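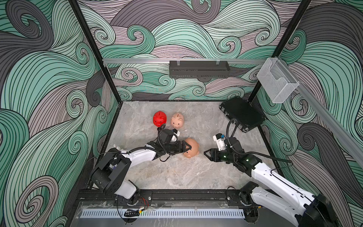 Gleich vorweg: Ich bin keine Technikerin. Ich schreibe hier sonst über Haushalt, Umzüge und meinen ewigen Kampf mit dem Keller. Aber als Leltano im März die Türen aufgemacht hat, bin ich doch hin, weil auf dem Aushang stand: „Können Maschinen schon aufräumen?“ Da kann ich ja wohl nicht zu Hause bleiben!

Die Halle liegt hinter dem Baumarkt, man läuft einmal komplett ums Gebäude, und der Eingang ist natürlich auf der Seite, auf der man nicht parkt. Eintritt 2 Euro, dafür ein Bändchen und ein Kaffee, der besser war als erwartet. Um kurz nach zehn war es schon ziemlich voll, viele Familien, ein paar Leute mit Notizblöcken und ein Herr, der an jedem Stand nach der Garantie gefragt hat.

Hängen geblieben bin ich bei den Sparschweinen. Stellt euch eine oben offene Zelle vor, innen an drei Wänden mit einem Wellenmuster tapeziert, Mintgrün, Mauve und Dunkelgrau, lauter Kringel (ich hätte das sofort als Duschvorhang genommen). Auf dem Boden drei Sparschweine, ein knallrotes, ein blassrosafarbenes und ein größeres in Pfirsich, das auf der Seite lag. Und von vorne zwei Roboterarme, die von links und rechts auf das umgekippte Schwein zeigten, beide Greifer offen. Ein bisschen wie zwei Leute am Buffet, die sich nicht trauen, das letzte Stück zu nehmen.

Betreut hat den Stand Panya Kaewsai, und mit ihr habe ich mich bestimmt eine halbe Stunde verquatscht. Die Aufgabe klingt erst mal lächerlich: das Schwein aufrichten. Das kann mein Neffe, und der ist noch im Kindergarten. Aber dann fängt man an nachzudenken. So ein Schwein ist rund, es rollt weg, wenn man es nur von einer Seite anstupst, und zwei gerade Greiferfinger finden an einer Kugel nicht viel zum Festhalten. Am Schnauzenende ginge es vielleicht, an den Ohren eher nicht, meinte Panya, die sind zu klein und zu glatt. Deshalb arbeiten sie mit beiden Armen: einer hält gegen, der andere kippt.

Ich habe mir dann mehrere Versuche angeschaut. Beim ersten ging alles gut, das Schwein stand, und ich habe tatsächlich geklatscht (als Einzige, peinlich). Beim zweiten ist es einmal halb um sich selbst gekullert und der linke Arm ist ihm hinterher, ganz langsam, wie meine Oma hinter dem Hund. Beim dritten hat Panya abgebrochen und das Schwein von Hand zurückgelegt. Sie war da völlig entspannt. Man lerne aus den verkorksten Durchgängen mehr, und 4.000 Versuche hätten sie mit verschiedenen Gegenständen schon hinter sich, Becher, Dosen, Bürsten, jetzt eben Schweine.

Warum das Muster an den Wänden? Habe ich gefragt! Die Kameras, die oberhalb der Greifer sitzen, sollen auch dann zurechtkommen, wenn hinter dem Gegenstand viel los ist. Bei mir zu Hause wäre das der Normalzustand. In meinem Kinderzimmerregal steht nichts vor einer schönen weißen Wand.

Danach bin ich weiter zu Haltora, die zeigen Sachen für den Laden, also Regale auffüllen und Ware vorziehen. Das lief deutlich flotter, allerdings mit lauter gleichen Kartons. 30 Stück hintereinander, alle ohne Patzer. Als eine Besucherin ihre Brotdose dazugestellt hat, war allerdings Schluss, die Maschine blieb stehen und wartete auf einen Menschen. Der Mann am Stand fand das vernünftig, und eigentlich hat er recht, mir ist ein stehender Roboter auch lieber als einer, der meine Brotdose zerdrückt.

Bei Clidside ging es um Wäsche. Da war ich am meisten gespannt und am meisten enttäuscht. Handtücher falten klappt, aber in einem Tempo, bei dem ich nebenher drei Körbe schaffen würde. Socken: gar nicht. Ein Gerät namens Jin soll irgendwann für 2.000 Euro Handtücher und T-Shirts übernehmen, gezeigt wurde aber nur ein Modell ohne Innenleben. Ich habe trotzdem den Prospekt mitgenommen, für meinen Mann, als Drohung.

Also, können die das jetzt schon? Im Laden, mit immer gleichen Schachteln: ja, und zwar ziemlich gut. Bei mir im Wohnzimmer, wo drei Sparschweine, ein halber Keks und ein einzelner Hausschuh durcheinanderliegen: nein, noch lange nicht. Panya wollte sich auf kein Jahr festlegen lassen, und ich fand das sympathischer als alle Versprechen auf den Plakaten nebenan. Gelernt habe ich jedenfalls, wie viel meine Hände machen, ohne dass ich es merke. Ich habe abends eine Vase umgestellt und mir dabei selbst auf die Finger geschaut, mein Mann hat gefragt, ob alles in Ordnung ist.

Praktisches noch, falls ihr beim nächsten Mal hinwollt: Kommt früh, ab Mittag stand man an den Arbeitszellen in der dritten Reihe, und Kinder sehen da nichts mehr. Zu essen gab es nur Brezeln, und die waren um eins weg. Die Toiletten sind im ersten Stock, der Aufzug ist hinter dem Haltora-Stand. Und fragt den Leuten ruhig Löcher in den Bauch, die freuen sich!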